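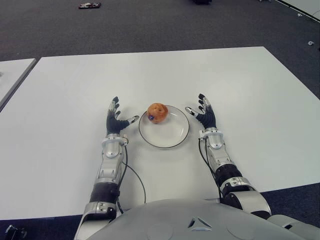
Thursday, plate and fruit, second bench session

Start 3 pm. Goal for today was to get the ready pose written down properly so the Dramani demo doesn't depend on whoever happens to be at the keyboard. Ready pose = both hands open on the table, palms in, plate between the thumbs. Orange on the plate first, then the apple out past the far rim.

Loaded last week's Skundent config. Left hand came up fine. Right thumb sat too far out, so I went back into the offsets and moved it in by hand until the two sides looked the same. Saved as a new file. Please don't overwrite the old one, the Clarnetti group still uses it for their cup task.

Changed the hold time at ready to 2000 ms. The shorter one we had before meant the hands were closing before the cameras had settled, and you couldn't tell afterwards whether the plate had been off centre or the pose had.

Wrist view is still poor. The white surfaces blow out and the hand takes up most of what's left over. I tried dropping the exposure in the settings and the background came back a bit, but then the fingers went to solid black.
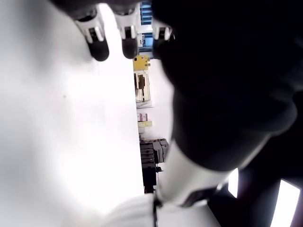 For now I've left the exposure where it was and set the run script to ignore the wrist stream when it looks for the plate. Head view only. We can turn it back on once someone has time to do the exposure properly, with the lights the way they'll be at the demo.

Runs with the apple: 30 planned, at the same plate position each time. Stopped 3 times to re-centre the plate. One of those was my fault (leaned on the table).

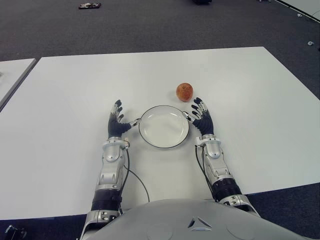

The thin rim line helps a lot. With the plain white plate we tried in May the detector kept losing the edge against the tabletop. With the dark line it finds the circle and stays on it. Shadows under the arms didn't bother it, which I had expected them to.

Apple is harder than the orange. The blotchy colour means the mask comes out with holes, and the centre wanders a few millimetres between one grab and the next. Filling the holes before taking the centre is the obvious fix. Haven't done it.

Cables: both wrist cables want watching. The left one loops out onto the table, and if the arm swings in low it could drag. Needs a clip further back on the forearm.
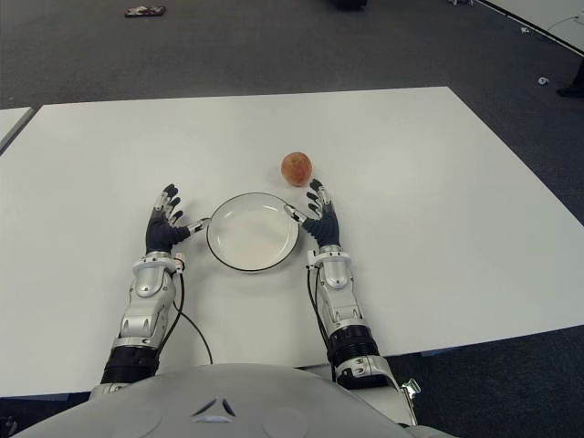
Both thumbs at the rim, apple beyond the plate.

To do
- clip for left wrist cable
- fill holes in the apple mask
- tidy the carpet round the bench
- copy new offsets to the shared folder

Packed up 5.30.

Comments

Which offsets file do we load for cups? There are two with nearly the same name now.

> The older one. I'll rename mine.

Could you put the fruit order in the run log as well? I was trying to match runs to the notebook and got lost after the orange.

Recent entries
Plate and fruit, first bench session
Cup task: handles
Skundent config notes
Demo checklist, draft

Stemisari student robotics notebook | Contact the club | Back to top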